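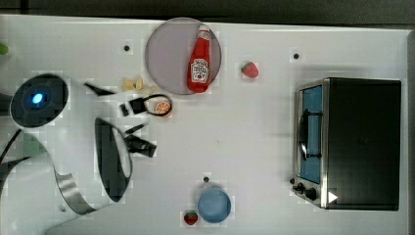 How to wash, sort and set out a play kitchen

Austra Vaher
Sunday, June 24, 2018

If you have a play kitchen in the house, you'll know how it goes. It starts as a tidy little set in a box, then a grandparent adds a few vegetables, then someone at the toddler group is clearing out, and before long there is a slice of orange behind the radiator and the chips have gone to live in the shoe cupboard. I do ours properly every February and again at the start of summer, and I've done the big one at the Rurasau playgroup for a few years as well (that one takes a whole afternoon and a lot of tea!). It's a pleasant job once you get going, so do put the radio on.

What you will need

A large washing-up bowl
Ordinary washing-up liquid
An old toothbrush
Two or three big towels
A table you can clear completely
A few small tubs or boxes with lids

Start with the table

I know it's tempting to do this on the floor, where most of the toys already are, but your knees will complain and the small bits vanish into the rug. A pale table is best of all, as you can spot even a tiny piece of pretend pasta on it. Ours came from Staltudar when they were closing the shop in town, and it has a few scratches now, but it wipes down beautifully and I wouldn't swap it.

Tip everything out and spread it so that nothing is sitting on top of anything else. Look inside every pot, bowl and cup as you go. Last summer I found a button, half a crayon and my own spare door key in a saucepan.

Make two rough groups. Food goes at one end, and anything you would cook in or eat from goes at the other. If you have a toy oven or another of the bigger pieces, stand it to one side for now and leave it there until the rest is done.

Washing

Fill the bowl with warm water and a small squirt of washing-up liquid. For our lot I use 4 litres, and that does for everything if I start with the cleanest things. Plates and bowls can go straight in. Give colanders a good going over with the toothbrush, working from both sides, because the little holes collect all sorts, particularly if yours has ever been out to the sandpit.

Bottles need a bit more thought. If a pretend sauce bottle is sealed, wipe it with a damp cloth and keep it out of the bowl altogether. Water finds its way in through the smallest gap round a cap and then it sits there for weeks. The same goes for wooden food and for anything with a paper label, which will lift at the corners if you let it soak. 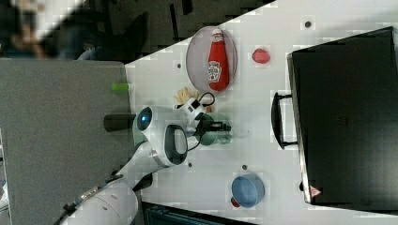
Food with grooves and ridges is the slow part. Chips stuck together in a bunch are the worst offenders in our house, closely followed by anything with segments. Use the toothbrush, go along the lines, and rinse under the tap. Then lay it all out on towels with a bit of space between the pieces, and leave it overnight if you possibly can. I have rushed this before, put the lid on a box of damp fruit, and been very sorry a fortnight later.

Sorting

Once everything is dry, go through it again with a slightly harder heart. Anything cracked goes, and so does anything small enough to worry you if there is a baby about. Duplicates can be passed on. The playgroup had up to 400 pieces at its fullest, and the children played far better once we'd brought it down to 200. At home we have settled on 55, and I have not heard a single complaint.

I keep the fruit and vegetables in one tub and the "dinner" things in another, with a separate little tub for anything tiny. Pots and bowls don't need a box of their own. Stack them inside each other, biggest at the bottom, and put the colander on top, where its handles won't catch on anything.

Setting it out again

My favourite bit! Don't put the whole lot back at once. Lay a plate with one or two things on it, as though somebody has just been called away from their lunch, and leave a bowl and a cup within easy reach. Young children will come straight over to a half-started meal when they would walk past a full box. Keep a clear patch in front of them for stirring and pouring, and put the tall things towards the back. 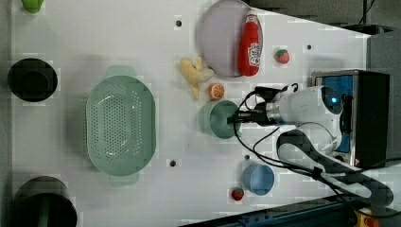 Oval green colander, round black bowl and the small green cup, with a dark pot in the corner.

For the next few days, change one thing each morning. Swap the plate for the colander, or bring out a different vegetable. My neighbour's little boy spent most of a wet week running a café called Cárdenas (after his favourite babysitter), and all he had to cook with was a pot, a cup and a strawberry.

A quick wipe with a damp cloth on a Friday keeps things nice until the next big wash. If you are putting the set away for a while, tuck a dry tea towel into the box before you close the lid. Ours is an old Zorneck biscuit crate and it fits under the stairs with room to spare for the dressing-up clothes.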